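How many examples before I move on to a new table layout?

Flamilside
Hi all! We're teaching an arm to pick up small stuff and put it in a divided tray. I have 1,052 runs on one layout and it's going great, but I don't know when to switch things around. Tonight's table: 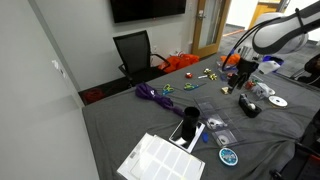 Scissors, tape, tray and the purple cloth, gray cover on the table

Do I keep going or shuffle everything?

Lindiwe Kruger
Shuffle now! I'd move things every 3 runs or so – swap the scissors around, turn the tray, bunch the cloth up differently. Our first set was 1,984 runs with the tray always in the same spot, and the arm kept reaching there after we'd moved it. Smooth the gray cover sometimes too, so it sees wrinkles and no wrinkles. And keep your messy grabs if they end well, they're great material!

Tipoki
depends on your model

Hostik
What Lindiwe said. Also hold back 2 layouts you never train on, and test on those. Such a fun stage to be at – post your results!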